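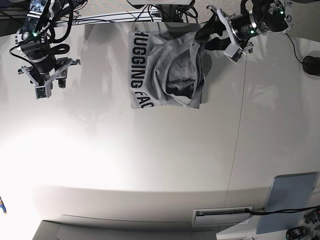 Tomoyo Tsuchiya keeps telling me that my demonstrations are too good, and that a robot taught by somebody who never makes a mistake will have no idea what to do when it makes its first one. I have been accused of many things in the course of this project but never that.

Two-arm T-shirt folding: keep recording, or fix what I have?

Posted by lintcatcher in Robots & Automation > Teaching by demonstration

Setup is two follower arms over a white table, driven by two leader arms that I hold like a person trying to knit with barbecue tongs. There's one camera looking down from above and one at each wrist. The shirt is a gray one with black lettering down the side and it starts in a different heap each time, or as different as I can manage. After the first few hours my heaps all started to look like the same heap.

I have 93 episodes. I trained on the lot. The policy does the first fold nicely, gets hold of the corner for the second one, and then hangs there pinching fabric while the other arm floats about doing nothing in particular. It will do that until I stop it. If I nudge the shirt a little, it wakes up and sometimes finishes.

Things I have tried: training longer, lowering the learning rate, folding shirts for an evening without robots to see how I do it (badly, and in a different order from the one in my data).

Tomoyo wants me to start over and include fumbles on purpose. My own instinct is to record another couple of hundred the same way and hope. Before I give up the rest of June to this, is either of us right? And does it matter that I do the second fold right-handed on some days and left-handed on others? I only noticed that when I watched them back.

Edited to add, as two people asked in messages: I record at the Dokberg workshop in Merden, always on the same table, with the blinds open. I watch the robot directly when I drive. I don't look at the camera feeds, they make me seasick. 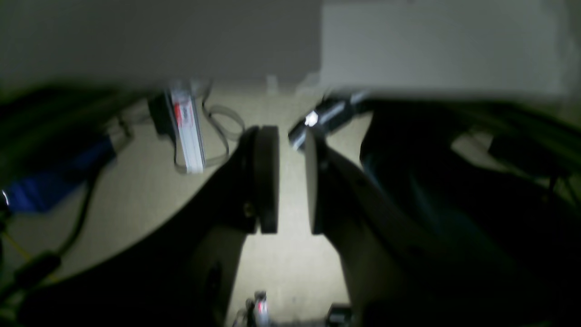 posted by seam_allowance, 27 Jun 2024, edited once

The last line of your edit is where I'd start. You watch the real arms with your real eyes, from wherever you happen to be standing, and then you ask the policy to repeat what you did using the cameras. Anything you knew and the cameras didn't is missing from the lesson. With a wrist camera that can be a great deal. You get two big dark fingers, a strip of table in the gap, and behind that whatever clutter lives at the back: a box, cables, half of some other equipment, and all of it smeared as soon as the arm moves at any speed.

So, the test I make everyone do. Pick ten episodes. Play back only the camera streams and pause each one at the moment before the second fold. Can you say from those pictures alone which hand should move next? If you can't, the policy can't either, and hanging there pinching fabric is a fairly sensible response to the situation.

On to the pausing itself. I would bet you pause too. Most of us get a grip on the corner, stop, look over at the other arm, think about it, shuffle the other leader into a comfortable position and then go. In the recording that's a long stretch of frames where the observation doesn't change and the right action is "stay put." The robot learns that stretch beautifully. It's the best-taught part of your whole dataset. When I went through my own towel recordings I had one episode of 1140 steps where I was moving for less than half of them. I think I was drinking coffee with the other hand.

What I'd do, in this order:

Go through the episodes you already have and trim the idle stretches, or drop the ones that are mostly idle. Don't trim so hard that the arms appear to teleport.

Sort by which hand does the second fold. Keep the bigger pile and put the smaller one in a folder called "later." Mixing is a real problem at your scale. From the same view, half your data says left and half says right, and depending on the method you get an average of the two or a robot that changes its mind. Some policies cope with this much better than others, but with one shirt and fewer than a hundred episodes I wouldn't ask it of any of them.

Retrain on what survives. After my own cull I had 49 episodes and a policy that beat the one trained on everything, which hurt, considering how I'd spent that spring.

Then record the new ones, and Tomoyo is half right about those. I wouldn't fumble on purpose. Staged fumbles look like staged fumbles, and you also teach the approach to the mistake. Let the policy run until it gets stuck, take over from exactly there, finish the fold, and keep the part where you were driving. Those are the states it truly gets into. Twenty of those did more for me than a week of tidy ones.

Close the blinds, too. A white table and a window will give you a glare patch that wanders across the shirt all afternoon, and gray fabric on a blown-out background has very little edge left to find.

Comment from lintcatcher: Did the pause test. I got the hand right on four out of ten and I was there when they were recorded. I do pause. I pause every time. In one of them I can hear myself sigh.

Comment from seam_allowance: The sigh is not in the observation space, so no harm done.

posted by Old Huenchumán hand

Get a stiffer shirt.

We had the same freezing on the Huenchumán sorting cell and it was gripper slip. Fingers closed, fabric crept out, policy waited for a lift that never came. We put rubber on the pads and it went away. I didn't read the whole post, so sorry if it's already been covered.

Comment from lintcatcher: It has hold of the fabric, I can tug on it. But I put rubber on anyway and it's nicer to drive.

posted by pellet_and_crumb

Agree with nearly all of the long post. Two additions.

Learn to drive from the feeds. The seasickness wore off for me after a few sessions, and it helps to put the overhead view large and the wrist views small beside it. You will be slower and clumsier, and that will get Tomoyo her fumbles for free. If you really can't stand it, at least stand in the same spot every time and don't lean over to peek under the fabric. The policy can't lean.

Also, write down your fold before you record any more of it. I mean on paper, taped to the wall: which hand, which corner, where the other arm waits. We tried the Verkeo recorder for a while because it lets you tag each stage with a foot pedal, and the tags mostly went unused, but having to name the stages meant we at last agreed on what they were. There were two of us driving and we had been folding two different shirts, as it were, for a month.

I would not throw away the left-handed pile. Once the right-handed version works you can add it back a bit at a time and see when it breaks.

Comment from lintcatcher: Paper is up. Step three currently says "other arm waits HERE" with an arrow, and the arrow has been moved twice. Retraining on the trimmed set tonight with the blinds shut.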